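Folding Gallery: Corners, Hems and the Planner in Between

Welcome back to the gallery, and thank you for bearing with us through a quiet stretch. Regular visitors will know that Goossens is our grasp planner for soft things (shirts, towels, pillowcases, whatever goes through a household wash), and that Drakstead is the layer underneath that turns its plans into finger motion. Both had a good long overhaul this summer, and we thought it would be nicer to show the work than to bury it in release notes, although those are up too for anyone who enjoys that sort of reading as much as we do.

The biggest change is in how Goossens picks a place to grab. The old version went looking for the highest wrinkle and took it, and that is a fine idea for getting a shirt out of a basket and a pretty poor one for folding it. The new version looks for edges it can name: hem, sleeve opening, neckline. It scores each one by how much cloth it expects to gather between the fingers, and then it hands Drakstead a short list instead of a single point, so there is always a second choice if the first can't be reached. We trained the edge finder on 1,147 labeled grasps, every one of them checked by hand over more evenings than we care to add up!

A hem grasp on a blue short-sleeved T-shirt, with the cloth gathered into a narrow twist between the two fingers. Creases and a folded-over flap near the middle of the shirt are just the kind of thing the edge finder has to sort from a real hem.
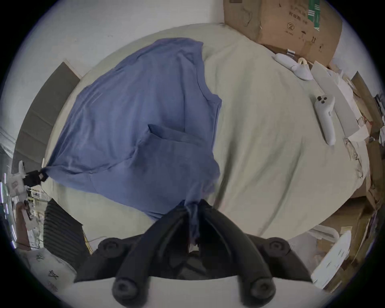

Flornness wrote in to ask whether the planner still treats a seam and a folded edge as the same thing, because on their own setup it kept choosing the fold and coming away with two layers when they only wanted one. They had turned the edge threshold up to 27 and it only made the planner slower to decide.

That was a fair complaint, and a very useful one. Edges now carry a layer guess along with the score, and you can ask for single-layer grasps with one line in the task file. Please put the threshold back to 15 before you try it, as the higher setting throws away a lot of perfectly good hems. The guess is still shaky on thin, stretchy cloth, and we'd love more examples of that if you have them.

On the control side, Drakstead now closes the fingers in 2 stages, a gentle one to gather the fabric and a firmer one to hold it. The pause between them is adjustable, and we would leave it alone at first. If you're replaying older logs, run them through the converter once, or the viewer will show both stages as a single jump and you'll spend an afternoon hunting for a bug that isn't there (ask us how we know).

Next we'll be adding the Tostley viewer overlays, which draw the candidate edges right on top of the camera view and are a real pleasure to watch when everything lines up. Sleeves should come after that, once we've settled how the planner ought to handle a cuff that is tucked underneath. If you'd like to send logs before then, the upload page is open, and a short note on the fabric is a big help.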